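4.3 Hanging the Trindon wallcovering

Applies to straight-match and drop-match rolls. Prime bare drywall before starting. Let the primer dry overnight.

1. Check that every roll carries the same batch number. Return any roll that differs.

2. Measure the wall height and add 100 mm for trimming at the top and bottom.

3. Draw a plumb line 500 mm from the starting corner. Do not use the corner itself as a guide. 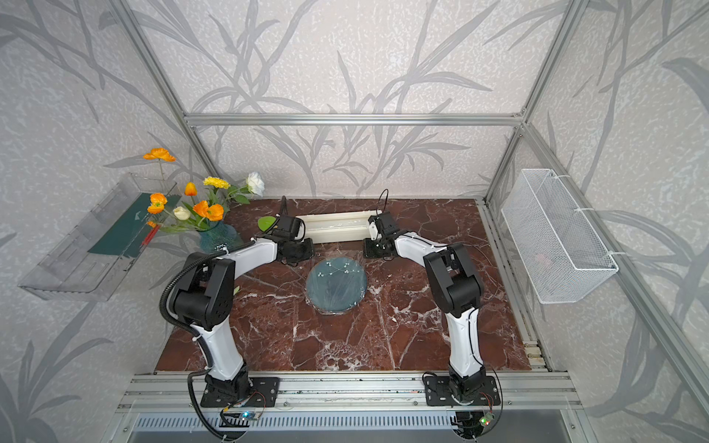 4. Roll paste onto the wall, one strip width at a time. Extend the paste 38 mm past the plumb line.

5. Set the first strip against the line and smooth from the center outward with a plastic smoother.

Note: On leaf and stem patterns, match the seam at eye level first. Small errors near the baseboard are less noticeable.

6. Butt the next strip against the first. Do not overlap, except at inside corners.

7. At an inside corner, cut the strip so that 10 mm wraps onto the next wall. Draw a new plumb line on that wall and hang the remaining piece to it. 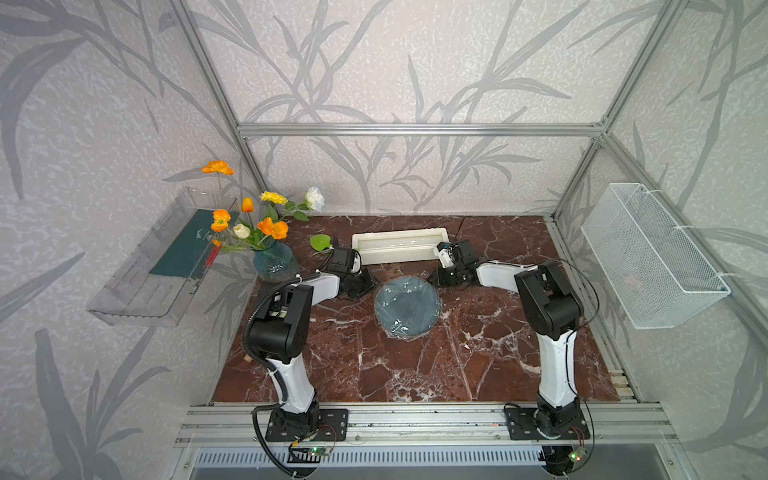 Figure 4-2. Large leaf pattern in gray on three walls.

8. Trim with a new blade. Wipe paste off the face with a damp sponge before it dries.

CAUTION: Turn off power at the breaker before trimming at outlets or switches. Paste conducts electricity while wet.

Keep the room closed and the heat low until the seams are dry. For seam repair, see 4.5.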